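Sella 200 vaccine carrier, Heder

Back in stock. Hard-shell cool box for outreach clinics, school jab days, care home rounds. Holds 2 to 8°C for 9 hours with four ice packs in. Packs included, thermometer included, strap extra.

Takes 143 standard vials in the tray or 200 without it. We'd use the tray. Glass rattles.

Lid seal is the new one from February. If you've an older Sella the seal does fit but you need the wider clip as well, see spares. Please dont glue it.
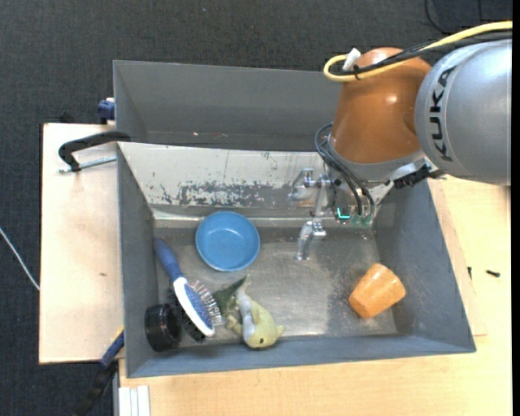
Condition the ice packs first. Out of the freezer, leave on the side till you can hear water moving when you shake them, then load. Straight from the freezer they can freeze the vials nearest the wall, and most flu and hepatitis B stock is no good after that.

Wipes clean with the usual ward disinfectants. No bleach on the hinge.

Colours: white, blue. Blue is slower, comes from the Skerkix warehouse.

Price 438 each ex VAT, delivery on top. Discount on orders of 9 or more, ask for a quote.

Also fits: Hallgrímsson trolley bracket (small), Heder wall rack. Does not fit the large bracket, whatever the old catalouge said.

Returns within 14 days, unused, in the box. Not the ice packs once filled.

Spares: seal, wide clip, tray, thermometer, strap.

Page updated 2019-07-02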